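Last reviewed: Aug 20, 2019

# Household and Shop-Floor Chores by Machine: Frequently Asked Questions

The Brinitz Center for Domestic and Light Industrial Automation receives many inquiries from residents, care providers and small manufacturers. The answers on this page reflect the Center's own trials and the experience of its member sites. They are not purchasing advice.

## General questions

**Can a machine do my housework today?**

In part. Single-purpose machines for floor cleaning, dishwashing and laundry are well established. A general machine that moves from room to room and takes on whatever needs doing is not available for home use, and the Center does not expect to recommend one in the near future.

**Which chores are closest to being automated?**

Chores with a fixed starting point and a firm object. Moving cups from a rack to a shelf, sorting sealed packages, and wiping a flat counter have all been completed in our trials without help, provided that the layout had been set up in advance. Results fall sharply when the layout changes between attempts.

**Which chores are furthest away?**

Making a bed, folding a fitted sheet, hanging up clothes and tidying a lived-in room. These involve soft materials, which take a new shape each time they are touched. A plate can be recognized from most angles. A blanket has no standard shape, and a machine must decide where its corners are before it can begin.

**Why is a bedroom harder than a factory?**

A factory station is usually arranged for the machine. Parts arrive in the same position, lighting is constant, and people keep to marked areas. A bedroom is arranged for the person who sleeps there. Furniture stands close together, cables cross the floor, and bedding and clothing share the same small space.
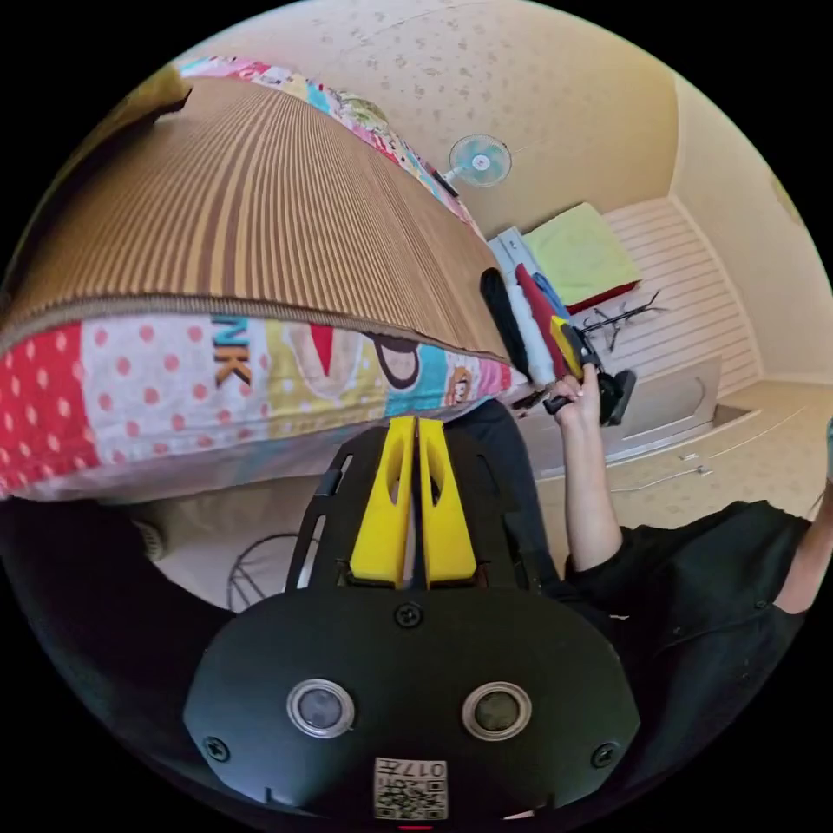

Soft goods also hide one another. A machine asked to pick up a folded blanket must judge whether it is lifting one item or two, and must avoid pulling down whatever is stacked beneath. People settle this by touch in a moment. Most machines tested by the Center still rely chiefly on sight and make the decision slowly.

**Do machines learn these tasks from people?**

Increasingly, yes. In earlier programs each motion was written by hand. Many current programs begin with recordings of people doing the work in ordinary rooms, and the machine is trained on those recordings. The approach has improved results with fabric in particular. It requires a large number of recordings, and a machine trained in one kind of home may perform poorly in another.

The Center's present collection holds 3296 recorded task attempts. Of these, 615 concern bedding. Attempts that went wrong are kept along with the others, and are labeled as such.

## Questions about the home trials

**What is the Arnaud trial?**

Arnaud is the Center's household program, opened in March. It studies five chores: straightening a bed, folding a blanket, collecting clothes from the floor, loading a dishwasher and clearing a table. Each is carried out first by a resident and later by a machine in a test apartment at the Center. No machine is left to operate by itself in a participant's home.

**How is success measured?**

An attempt is counted as complete when a resident would not need to redo the work. A bed with the cover pulled straight but the pillow on the floor is recorded as incomplete. This standard is stricter than the one used in many demonstrations, and our completion rates should not be compared directly with figures published elsewhere.

**How long does a machine take to straighten a bed?**

Considerably longer than a person. In the most recent round, the machine stopped often to look again at the cover, and several attempts were ended by the supervisor at the time limit. Speed is not a goal of the present round. Staff would prefer a slow attempt that finishes to a quick one that has to be repaired.

**Should I tidy my home before taking part?**

No. Participants are asked to leave rooms as they are on a normal day. Please put away medicines, identity papers and anything you do not wish to have recorded. Pets should be kept in another room during the visit.

**Who may see the recordings?**

Recordings are available to Center staff and to approved partner sites. Faces and readable documents are blurred before a recording leaves the Center. A participant may withdraw a recording by writing to the trial office, and the request will be confirmed in writing.

## Questions from workshops and small manufacturers

**Are shop-floor chores easier to hand over?**

Some are. Carrying bins between stations, counting boxed parts and stacking cartons of one size are reasonable candidates. Sweeping around machinery, untangling cords, changing a worn cover and sorting mixed scrap present many of the same difficulties as housework - irregular objects, little space, and a different arrangement each morning.

**Has any member site done this successfully?**

Bumico, a maker of cushions and seat covers, uses a machine to move finished cartons to its loading area. More than 2000 cartons had been moved at the time of its last report. The same site tried to automate the turning of cushion covers and withdrew the equipment after one season. Staff now turn the covers by hand, as before.

The Stirolholm workshop took a different course and changed the chore itself. Loose fabric pieces are now clipped to a rigid board before they reach the machine. The clipping is done by a person, so the savings are modest, but the site has chosen to continue.

**Will a machine replace our cleaning staff?**

The Center has seen no equipment capable of doing so. Sites that bought floor machines generally kept the same staff, whose hours moved toward surfaces, restrooms and stairs. Employers should also allow time for emptying, charging and freeing the machines themselves.

**What should we ask a supplier?**

Ask to see the machine perform the chore on your premises, with your materials, several times in a row. Ask how often a person stepped in. A supplier who can show only a single filmed attempt should be asked for the rest.

## Contact

Questions not answered on this page may be sent to Keisha Ruiz-Ortega, Public Inquiries, at the Brinitz Center. Written replies are normally issued within ten working days. Requests to visit the test apartment are handled separately - please state the size of your group and any access needs.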